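Home Health Family Archive Contact

Search this blog Go

Getting better takes longer than we let it

My sister-in-law went back to work two days after a bad chest infection, and was in bed again by the weekend. I do wish we'd stop admiring that sort of thing!

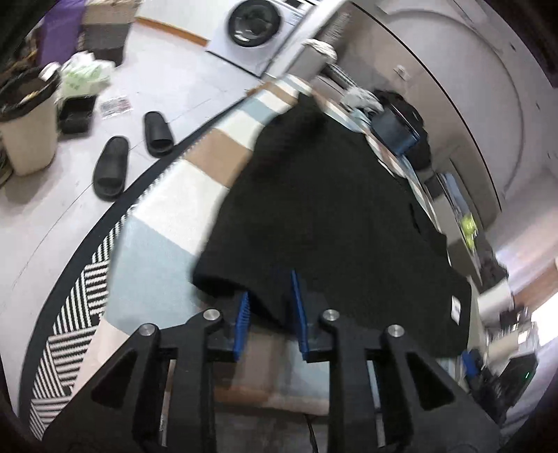
So how long should you rest? Until you can get through an ordinary day without needing to lie down, I'd say, and then a bit more.

Dr Omoregie told me much the same in February (bless her, she'd been on her feet for 19 hours), and I've been gentler with all of us ever since.
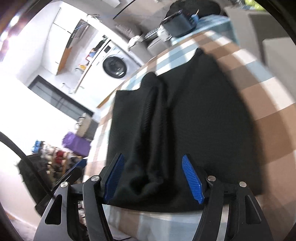
Black on checks, at home.

2 comments 20 shares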